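Festival Gear > Seating > Beach Chairs > Grima Low Chair

Grima Low Chair, sand color
41 comments | 6 shares

I bought my first Grima for the sea festival at Bralport, back when I still thought a towel would do for a whole evening of boat parades (it won't, trust me). Now I sell them, and I still take my own down to the waterfront every June!

The seat is low enough that the people behind you can see over your head, and most of the ticketed beach areas I've been to want a low chair anyway. The fabric is a tight weave that shakes clean, so you don't carry half the beach home in your trunk. It weighs about 6 pounds and the shoulder strap is long enough to wear across your body.

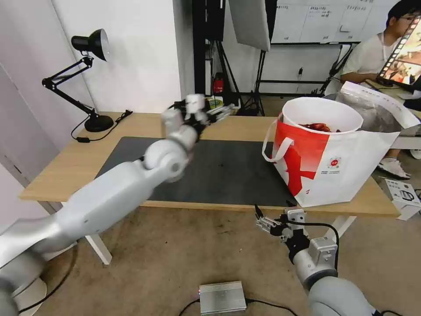
The back reclines to three positions. I use the middle one for concerts and the flattest one for fireworks, and I'll admit I've dozed off in that one before the finale. There's a pocket behind the headrest for your program and keys. No cup holder, sorry. I asked Besnard, who make the chair, and they said maybe next season.

Folded, it's 14 inches wide, and two fit side by side on the Bralport shuttle rack. The feet are wide plastic pads, fine on dry sand, a bit slippery on the boardwalk if it's been raining.

Price is $48. Order by Monday if you need it for the weekend, or pick it up at the shop and try sitting in it first. I've got plenty of the sand color and only a few in blue.

Recently viewed
Udis Dry Bag
Udis Parade Poncho
Besnard Clip-On Sunshade
Grima Chair Strap, spare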